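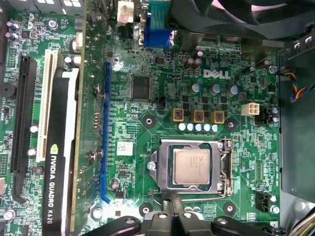
Culness Thermal Paste, 2 gram tube
Reviewed by Rosalie Sutter

I bought this to repaste an office Dell that had gotten loud. The tube comes with a plastic spreader and two alcohol wipes. I paid a little more than I would for the Noken paste I had been using.

The paste is gray and fairly thick. It comes out slowly, so it's easy to stop at a pea-sized dot. I tried the spreader on the first machine and didn't like it. It dragged the paste toward the edge of the heat spreader and I had to wipe it off and start over. On the next one I put a dot in the middle and let the cooler press it out, and that went fine.

The wipes are too small. One was enough for the processor but not for the base of the cooler, where the old paste had dried hard. I finished with a coffee filter and some isopropyl. If you do this with the processor still in the socket, leave the lever down and keep the wipe off the socket frame. It's easy to carry old paste onto the metal there.

Tighten the four cooler screws a few turns each, going corner to corner. Then plug the fan back in. On this board the header is marked FAN_CPU. I forgot it once and got an error at startup.

The fan is quieter now when I have a lot of spreadsheets open. I didn't take temperatures before, so I can't give a number for the difference.

The cap is my main complaint. It doesn't click, and the paste near the tip had stiffened after a month in the drawer. I squeezed out a bit and the rest was usable.

Good paste, poor cap, skip the spreader. I would buy it again if the Noken is out of stock.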